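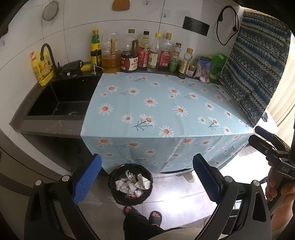 Hilo: la zona de fregadero en una cocina corta. Medidas, orden y mantenimiento

1/ Criterio general: en una encimera corta, el fregadero negro manda. Lo que se deje a su alrededor decide cuánta superficie queda para cortar y emplatar. Lo demás se coloca después.

2/ Cubeta. Negro mate, rectangular y honda. La cal se ve mucho más que en acero. Pasar bayeta y secar al terminar, sin estropajo abrasivo. El desagüe plateado se limpia aparte, con cepillo.

3/ Detergente en espray a la izquierda del grifo, esponja amarilla en su soporte a la derecha, dosificador de jabón a continuación. Con tres puntos fijos el borde trasero queda resuelto. No añadir un cuarto.

4/ Soporte de esponja: vaciar y aclarar cada viernes. Si la base retiene agua, la esponja dura la mitad. El mío es un Zinero, modelo sin bandeja.

5/ Condimentos. Fila única contra el azulejo blanco, nunca doble: la segunda fila no se usa y acumula grasa. La garrafa de aceite y la salsa de soja, donde la mano llegue sin cruzar el grifo.

6/ Luz y calor. El aceite en plástico transparente se oxida antes si le da el sol. Si la ventana queda enfrente, pasar a botella oscura lo de la semana y guardar la garrafa en el armario.

7/ Bolsas y sobres: son lo primero que desordena el fondo. Una bolsa abierta va con pinza o a un bote. Regla de la casa – si no se ha tocado en 18 días, vuelve a la despensa.

8/ Pared. El colador de malla y la tabla naranja, colgados. Dejar la tabla separada de la pared unos milímetros para que seque por las dos caras. Un gancho de reserva al lado viene bien.

9/ Mantel. El de margaritas sobre fondo celeste cae por delante casi hasta el suelo. Tapa el frente, pero se moja por el lado del fregadero. Lavar a 30 si es algodón; si es plastificado, paño húmedo y nada más.

10/ Cubo de basura redondo, negro, en el suelo. Diámetro recomendable: 26 cm. Con más, se tropieza; con menos, se cambia la bolsa a diario.

11/ Me pregunta Jhair Taipe por la altura del gancho. Para colgar un colador de malla, aproximadamente 80 cm por encima de la encimera si quien cocina es alto. Conviene probar con cinta de carrocero antes de taladrar azulejo.

12/ Tegwen Pumphrey sugiere bandeja bajo las botellas. Funciona, siempre que tenga reborde y quepa en el lavavajillas. La Brenova estrecha cumple; la Penry no, el reborde es demasiado bajo.

13/ Pendiente para febrero: revisar la silicona entre encimera y azulejo. Si amarillea o se despega, retirar entera y rehacer. Parchear no sirve.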